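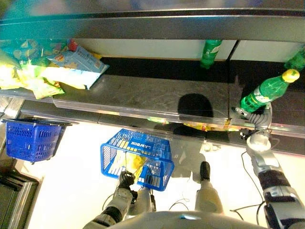 One reader wrote, after the March column, that unit prices are a solved problem: the number is printed on the shelf label, anyone who wants it can read it, and anyone who doesn't has made a choice. A second reader agreed and added that phones have calculators.

I think both readers are describing a label that is rare in practice. A unit price is useful when three conditions hold. It has to be present, it has to be legible from where a person stands, and it has to use the same unit as the product next to it. The third condition fails most often and gets the least attention, so most of this column is about the third.

What the label is for

A shelf price answers the question of what the register will charge. A unit price answers a different question, which is how two packages of unequal size compare. If all potato chips came in one bag size, the second number would be redundant. They don't, and the sizes have drifted into values that are hard to divide by in your head. A 163 gram bag at one price beside a larger bag at another price is a division problem with an ugly denominator, and most people shopping for a household will not do thirty of those in a row.

The calculator argument assumes that the cost of a comparison is a few seconds. That is correct for one comparison. For a full trip it is several minutes of typing with one hand while the other holds a basket or a child, and the savings on any single item may be a few cents. A reasonable person stops. The benefit of a printed unit price comes from moving that arithmetic from the customer, who would repeat it for every trip, to the label system, which does it once per price change.

What I found

I read labels in two stores over the spring, one run by Grinidine and one by Paisan. The list came to 1,418 labels across snacks, soft drinks, coffee, rice and cleaning supplies. Nearly all of them had a unit price, so on the first condition the readers are right.

The units were another matter. In the Grinidine store, soft drinks were priced per liter for large bottles, per fluid ounce for small ones, and per can for multipacks. Chips were priced per ounce except for the store brand, which was priced per pound. Dish soap was priced per fluid ounce in one bay and per quart in the next. Each label was accurate when I checked it. Side by side, they could not be compared without a conversion, and a conversion is the step the label is meant to remove.

The Paisan store was better on drinks and worse on coffee, where whole beans were labeled per pound, ground coffee per ounce, and pods per pod. I accept that pods are a hard case. A per-pod figure tells you something about cups, and a per-ounce figure tells you something about coffee. Both could be printed. Neither chain does so.

Legibility is easier to report. On the Paisan labels the unit price is set in type small enough that I had to bend down for anything on the bottom shelf. Bottom shelves are also where many of the larger packages are kept, so the comparison between a large and a small package often requires reading one label at eye level and another near the floor. 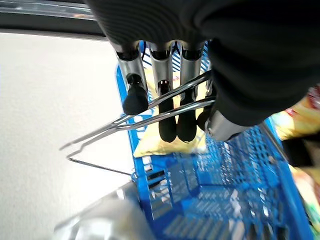
Where the mismatch comes from

I don't believe either chain mixes units on purpose. The likelier cause is dull. A unit of measure enters the pricing database as a field on the product record, and that field is often filled from whatever the supplier sent. One supplier describes its product in ounces and another in pounds. The label software prints what it is given.

Bondetent, the label system used in the Grinidine store, has a setting that fixes one unit per product category. Its manual gives the setting one paragraph. With it enabled, the system converts every item in the category before printing and ignores the supplier's choice. I have no information on why it is off in that store. It may be that the categories were never cleaned up, and a category holding both napkins and soap cannot take a single unit. In that case the work is in the categories, and it is real work, but it is done once.

Promotions add a second fault. When a price is reduced for a week, a temporary tag is clipped over the permanent label. In my list, 13 tags covered the regular unit price and carried none of their own. The comparison disappears exactly when the price has changed and the comparison is worth the most. Two-for pricing has the same defect in a milder form, as the unit figure, if printed at all, may assume you buy both.

What I would require

The rule I would write is short. Each product category gets one unit. The unit price is printed at no less than half the height of the shelf price. Any tag that shows a temporary price shows a temporary unit price. Packages sold by count may carry a second figure, in addition to the first.

The usual objection is cost. Bokent, a regional wholesaler that supplies small grocers, argued in a trade newsletter that its customers print labels by hand and could not comply. I take that seriously, and an exemption by floor area would cover them. It would not cover a chain that already prints every label from a database.

A better objection is that unit price ignores quality and waste. The large bag is cheaper per ounce and goes stale in the cupboard. This is true. It is also a judgment that the customer is well placed to make, given the number. I buy the smaller bag of chips most of the time, and I would like to know what that habit costs me. 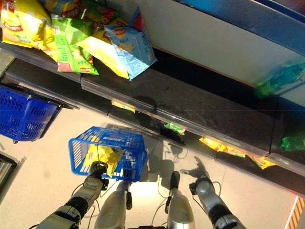 Bagged potato chips in a shopping basket.

As for the readers' position, I would ask them to try it on soft drinks. Stand in front of the bottles and cans, find the cheapest per volume using only what is printed, and note how long it takes. In the Grinidine store I got it wrong the first time, having read a per-liter figure as per quart.

Filed 2026-08-19. Corrections to the label list can be sent to the usual address.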